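Handtücher, Lappen und ein neuer Anfang

Eingestellt am 2. September 2019

Seit dem Umzug liegt bei uns die Wäsche zu oft auf einem Haufen. In der alten Wohnung hatte ich einen Schrank nur für Handtücher und Tücher, hier gibt es ein Regal mit zwei Fächern, und das war es. Also habe ich am Wochenende alles herausgeholt und neu sortiert.

Angefangen habe ich mit den Küchentüchern. Die guten, glatten kommen nach vorn, die alten mit den Flecken nach unten, die nehme ich nur noch zum Fensterputzen. Fünf Stück habe ich aussortiert. Die gehen ans Tierheim, dort nehmen sie so etwas gern, vorher bitte anrufen.

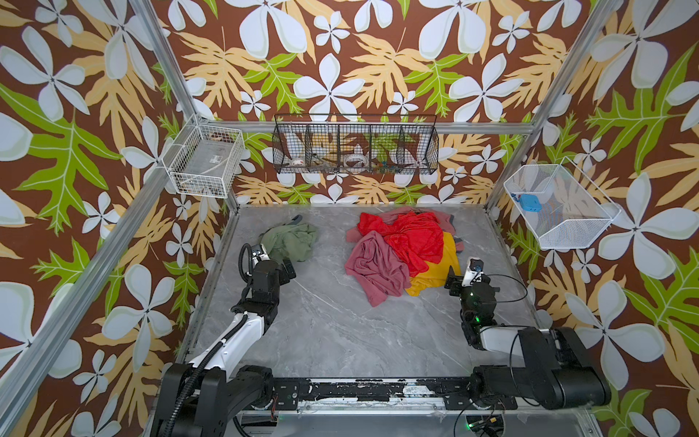

Beim Falten mache ich es inzwischen immer gleich: einmal längs, dann dritteln, dann die offene Kante nach hinten ins Fach. So sieht man vorn nur die runde Seite und kann ein Tuch herausziehen, ohne dass der Stapel umkippt. Bei dünnen, glatten Stoffen klappt das schlecht, die rutschen. Die rolle ich lieber und stelle sie in eine Schachtel.

Nach Farben sortiere ich nur beim Waschen. Rot läuft bei mir getrennt, nachdem mir vor Jahren eine ganze Ladung Unterhemden rosa geworden ist. Senfgelb und Grün wasche ich zusammen, bisher ohne Ärger.

Nithin Iyengar hat mir unter dem letzten Beitrag geschrieben, dass er seine Handtücher gar nicht faltet und einfach in einen Korb legt. Kann man machen. Mir wird das zu knittrig, und unser Bad hat keinen Platz für einen Korb.

Für alles zusammen habe ich knapp zwei Stunden gebraucht, mit einer Pause. Die Schachtel hat 20 Euro gekostet, das fand ich viel, aber sie passt genau ins untere Fach. Als Nächstes ist die Bettwäsche dran. Da fehlt mir noch ein Spannbettlaken, das vermutlich in einem der Kartons im Keller liegt.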